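Print this page | E-mail this page

NUTR 1030: Foundations of Human Nutrition
Unit 6 handout: Dietary fibre, classification, fermentation and intake

1. Definition

Dietary fibre comprises carbohydrate polymers and lignin that resist digestion and absorption in the small intestine and pass, wholly or in part, to the large intestine. Older texts define fibre by analytical method (crude fibre, neutral detergent fibre). Crude fibre values should not be used in this unit. The acid and alkali treatment removes most of the hemicellulose and all of the pectin, so the resulting figure understates the true content of nearly every plant food.

Resistant starch is treated as fibre for assignment purposes. Lactulose and sugar alcohols are not.

2. Classification

The soluble/insoluble division is retained on food labels and in much of the clinical literature. It is a description of behaviour in water and predicts physiological effect only poorly. Three properties are more useful.

Viscosity. Beta-glucan (oats, barley), psyllium and guar gum thicken the intestinal contents, slow gastric emptying and reduce the rate of glucose absorption. Inulin is soluble but has low viscosity and does little in this respect.

Fermentability. Pectin, inulin and most resistant starches are fermented readily. Psyllium is fermented slowly and to a limited extent. Cellulose and lignin largely survive transit.

Water-holding capacity. Coarse wheat bran increases stool mass and shortens transit time. Finely milled bran has a smaller effect, and in some trials none.

Students regularly lose marks by writing that all soluble fibre lowers cholesterol. The effect belongs to the viscous fibres.

3. Colonic fermentation

The principal products are the short-chain fatty acids acetate, propionate and butyrate, together with hydrogen, carbon dioxide and, in a proportion of individuals, methane. Butyrate is the preferred fuel of the colonocyte. Propionate is taken up mainly by the liver. Acetate reaches the peripheral circulation in the largest quantity.

Fermentation of fibre yields energy to the host. The conventional factor is 2 kcal per gram (8 kJ per gram), against 4 kcal for available carbohydrate. The factor is an average across fibre types; a poorly fermented fibre supplies much less.

4. Intake and tolerance

Intake should be raised gradually, with fluid raised alongside it. Rapid increases commonly produce flatulence, bloating and cramping. Psyllium must be taken with adequate water and is unsuitable for people with swallowing difficulties or a known bowel narrowing. It may also delay absorption of some oral medicines, and the timing of doses should be checked with a pharmacist.

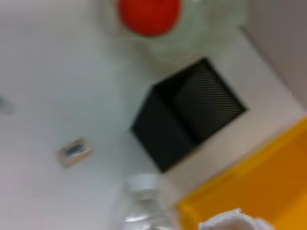

Patients with irritable bowel syndrome form a separate case. Inulin and other fructans are frequently poorly tolerated in this group, whereas psyllium generally is not. A blanket instruction to "eat more fibre" is therefore poor practice. The type, the dose and the rate of increase should all be recorded in the diet history.

5. Worked calculation

A meal replacement bar lists 19 g of available carbohydrate and 6 g of fibre. Fat and protein are ignored here.

Available carbohydrate: 19 x 4 = 76 kcal
Fibre: 6 x 2 = 12 kcal
Energy from carbohydrate and fibre: 88 kcal

If the label reports total carbohydrate by difference, as Canadian labels do, fibre is already included in the carbohydrate line and must be subtracted first. Failure to do so counts it twice.

6. Before the tutorial

Complete the fibre section of the Prinska workbook. Bring one label from a breakfast cereal and identify each added fibre by its source and its expected fermentability. Chicory root extract should be entered as inulin.

© Veltton School of Health Studies | Contact the unit office | Back to top
Shares: 2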